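About Grustside

Grustside measures moisture in buildings. We survey houses, schools and small commercial buildings in Vellidport and the surrounding county, identify where water is entering or condensing, and write a report that a contractor can price from. We do not sell dehumidifiers, coatings or injection treatments, and we take no commission from companies that do.

The firm was started by Huw Rowlands and Lenka Rusnák, who had worked together at Edwards, a general surveying practice, and wanted to spend more time on moisture than a general practice allows. Desmond Mahmoud joined later to run the instrument room and now carries out most of the winter surveys. Amparo Escobar edits the reports and handles scheduling.

How a survey works

A standard survey takes one visit and a logging period. On the visit we record surface temperature, air temperature and relative humidity in every room, and take pin-meter readings at fixed heights on external walls. Pin meters are calibrated for wood. On plaster, brick and block they give relative values only, and we report them that way. Where a wall needs an absolute figure, we drill for samples and weigh them before and after oven drying.

Data loggers stay in place for 30 days. They record air temperature and relative humidity at short intervals, and from those we calculate dew point. Comparing dew point with wall surface temperature shows whether a wet patch is likely to be condensation, and at what hours. A patch that is at risk only between 4 a.m. and 7 a.m. calls for different work than one that is at risk all day.

We prefer to log between November and February. Summer logging is possible, but it says little about condensation on cold surfaces. Leaks, ground water and failed flashing can be surveyed at any time of year.

Rooms and corners

External corners get their own section in every report. A corner has more outside surface than inside surface, so it loses heat faster than the middle of the wall, and air moves slowly there. Tall furniture makes this worse. Our usual advice is to leave a gap of at least 2 inches between furniture and an external wall, and to keep supply and return vents clear. Paint color has no measurable effect on any of this. Paint type does – a film with low vapor permeability over damp masonry tends to blister, and the blister is often mistaken for a new leak.

Basements are quoted separately. The method is the same, but we add readings from the slab and, where the owner agrees, a small test hole outside the foundation to check drainage.

Reports

Each report contains a floor plan with reading locations, the full table of readings, logger graphs, and a ranked list of recommended work. The cheapest item that could solve the problem is listed first, even when we expect more to be needed. Readings we do not trust are kept in the table and marked. Clients receive the raw logger files along with the report and may pass them to anyone they like.

We keep survey records in an archive called Hallulach, which now holds more than 600 buildings. Of these, 200 have been surveyed more than once, and the repeat visits are the main source for our guidance notes.
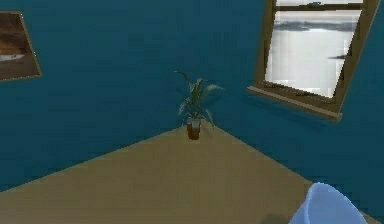

Vaida Raudsepp wrote to us that she had expected to be told to replace her windows, and that the report put a disconnected bathroom fan duct at the top of the list instead. She added that the logger graphs were hard to read in black and white and asked whether the lines could be dashed. They are now dashed.

Working with us

Surveys are booked by phone or through the office. Please have ready the age of the building if known, the type of heating, and the dates of any recent work on the roof, gutters or windows. Tenants may book a survey, but drilled samples require written permission from the owner. Cancellations are free until the loggers have been programmed – normally the afternoon before the visit.

Related pages
Reading a dew point graph
Crawl space vents: open or closed
Pin meters on plaster
Survey fees and travel area
Preparing for a logger visit

Contact | Privacy | © Grustside, Vellidport. All rights reserved. | Back to top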